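2 min read

March | by A. Khan

I've been teaching a robot to fold napkins, or trying to, and I've come round to an opinion I didn't hold at Christmas: showing beats steering. By a mile!

At Orkska we started with remote control. You sit with a pair of joysticks, squint at a screen and nudge an arm about the place. I got 14 decent goes in an afternoon and a stiff neck to go with them.

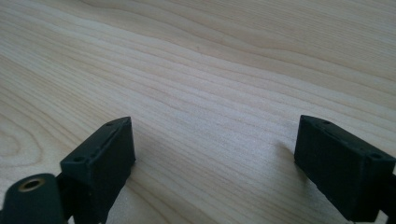
Then we swapped to a gripper you hold in your own hand, and suddenly I was just doing the job. My wrist already knows how to come in low over a table (the arm never did, not with me driving it). I recorded 303 goes in the first week and still had the energy to moan about the biscuits.

Friends at Cavura swear by remote control, and I do see why. The robot's own arm does every move, so you never show it something it can't reach. With the hand-held one I twist round like a teapot and the poor thing has to make sense of it later. 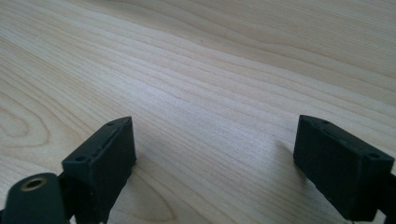
But I'd still take the messy 1000 over the tidy 353. People get better at a thing when they aren't fighting the tool, and tired people teach badly, me especially. My goes after lunch on the joysticks were dreadful and I wouldn't wish them on any machine.

We use cookies to improve your visit. Accept | Manage settings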